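Castach Mini Table Bin, cream

Updated 3/29/24. Price and stock at the bottom, skip down if that's all you're after.

Small lidded bin for a table, desk or worktop. Cream-white plastic, rounded square shape, tapers in towards the base. Closed lid. Takes tea bags, pencil shavings, wipes, sweet wrappers, the bits of thread that end up everywhere. Not for kitchen waste in any real quantity, get a bigger one for that (see the Araújo pedal bins, separate page).

## What you get

- bin with lid fitted
- 2 rolls of liners, plain white, unscented
- folded instruction sheet, mostly pictures

No batteries. Nothing to plug in.

## Lid

Flat, sits inside the rim. Small black square near the front edge is where you press. Press, let go, lid comes up. Press down again in the same spot to shut it. Does not need a hard shove, a finger will do. If it stops catching, 9 times out of ten there's a corner of liner trapped in the seam. Pull the liner out, tuck it back lower, try again.

Lid assembly lifts off whole for emptying. Grip the top section both sides just under the rim and pull straight up. Don't twist. The joint is a push fit and twisting is how people snap the little tabs inside. We do sell the top section on its own but it's more than half the price of the bin, so.

## Colour

Cream. Not white! We get returns over this. Next to a proper cool white top it does look a bit yellow, more so on the lower body. If you're matching to white goods or a white desk order the Endo version instead, same idea, different lid, slightly taller. If you've got magnolia walls or oak then cream is the one you want.

No logo or pattern on the outside. Castach put their name on the underside only, moulded in.
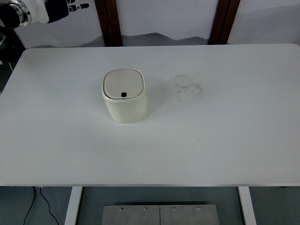
Placement is up to you but leave enough room behind to get the lid right up, it opens backwards and won't go fully upright hard against a wall or under a low shelf. Back corner of a craft table works. So does next to the kettle. Weight is low when empty so it can get knocked by an elbow, a couple of clean pebbles under the liner sorts that. Or the stick-on feet, 16 to a sheet, you only need four so there's plenty left for other stuff.

## Liners

Any small bag that folds over the inner rim. The ones supplied fit properly. Nappy sacks fit too, if you tie the handles round the back. Carrier bags too big, they bunch up and stop the lid.

Refill rolls are stocked under the same heading as the bin. Buy a few at once, postage is the same up to five rolls.

## Cleaning

Warm water, washing up liquid, soft cloth. Lid section can go under the tap but shake it out after and leave it open to dry overnight, water sits in the press mechanism otherwise. No dishwasher. No bleach on the cream, it goes patchy. Cream cleaner will dull the glossy rim, so keep that for the table.

Speaking of which, ring marks. Get asked about this a lot for some reason, usually by people buying the bin for a white matt table. The bin has a dry base and shouldn't mark anything. Rings come from mugs, plant pots, wet jars and so on. Damp microfibre first, then a bit of bicarb paste if they're stubborn, small circles, wipe off, dry. Try it on a hidden bit. Older ones may want two goes. Coasters are on the Mekton page.

## Reviews

"Got it for my sewing table, holds a full afternoon of threads and snippings. Lid shuts quietly. Would of liked a grey." Four stars.

"Smaller than I expected but I didn't read the measurments. My fault. Kept it for the bathroom, cotton pads, perfect." Five stars.

"Colour is more custard than cream in my kitchen light. Fine though." Three stars.

"Bought one in February, came back for another. First is on the desk, second lives in the caravan." Five stars.

## Questions we've had

Does it come in black? No. Was discontinued.

Will it hold in smells? The lid shuts flush but there's no seal. Tea bags fine for a day or so, banana skins not.

Is it OK round toddlers? Up to you. The lid is light and won't trap fingers hard but they do love pressing it.

Can I get it without liners to save money? Sorry no, comes boxed that way from the supplier.

## Ordering

Item code 794. Please quote the code and not just "small bin", we have a lot of small bins.

Stock was 2000 across all the colours, cream now the only one left in any number. When it's gone we'll likely move over to the Endo.

Returns within the usual period, unused, in the box, liners unopened. Bulk orders for offices or schools email Ningsih Pelupessy on the trade desk, put the item code in the subject line and a delivery postcode, she can't quote wihtout it.

Spare lid section: 794-L
Stick-on feet: ask, not listed yet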